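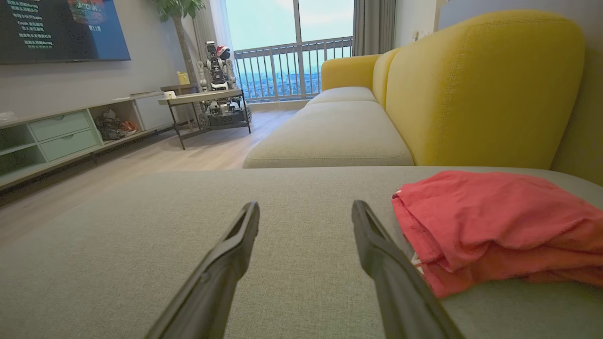 Minutes of the Stakilton House lounge meeting, December 9, 2021

I'm doing the minutes again, so you get them my way. We met in the upstairs lounge and began with the leftovers from July, which took longer than anyone wanted (sorry to those of you who had a bus to catch!).

1. Last minutes. Agreed, with one fix. I had written that the Sangkhawat rug was going to the laundry room. It's going to the hallway outside the laundry room. Changed.

2. The sofa. This was the big one. Everybody likes the yellow and gray, and I'm glad we held out for it, but we can't agree on which way round it should go. One side wants the long part left where it is so you can put your feet up and still see the window. The other side says people walk into it with their coffee. We tried to talk it through with a sketch on the back of an envelope and the sketch made things worse. Vote was a tie, so it stays put until the next meeting, and please don't shift it on your own in the evening and hope we won't notice.

The bill from Golow came to $1,516 with delivery, and that is now paid in full. I have the receipt in the blue folder if you want to look at it.

3. Cushions. The yellow back cushions keep sliding forward when people lean on the corners. Suggestion from the floor was grip mat, the kind you put under a rug, cut to size. I said I'd pick up a roll and try it on the one at the window end first. Also, the seat cushions are to be turned over every 2 weeks. I know, I know, but the gray shows it when we all sit in the same spot.

4. Folding and laundry. We had a long chat about clothes left on the sofa.

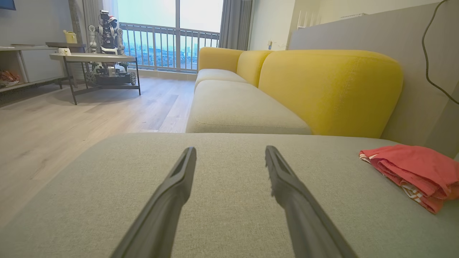

The feeling was that folding in the lounge is fine, it's the nicest flat spot in the house and I do it myself, but the pile goes back with you when you're done. Somebody asked if one item counts as a pile. Yes, one item counts! Anything still there at bedtime goes in the basket by the stairs, and the basket gets emptied into the charity bag at the end of the month. We went back and forth on whether that's too harsh and settled on a note going up on the door before the first bag leaves.

5. Cleaning spray. The Sinance fabric spray was brought up again. Half of us think it smells like oranges and the other half get a headache from it. Agreed to use it only with the window open, and to try it on the underside of a cushion before anyone goes near the yellow. I'm to ask at the store if they do one with no scent.

6. Movie night. There are 16 of us signed up, so the sofa won't do it alone. Bring a floor pillow or a kitchen chair, and carry the chair back down after. No popcorn with butter on the gray parts (carried, with some grumbling).

7. Anything else. The hallway light is still flickering. I've reported it and will report it again. The spare key for the bike shed is missing, so check your coat pockets please.

To do, me: grip mat, unscented spray, note for the door, hallway light.
To do, everyone: coat pockets.

Next meeting same place, and whoever has the big teapot, could you bring it?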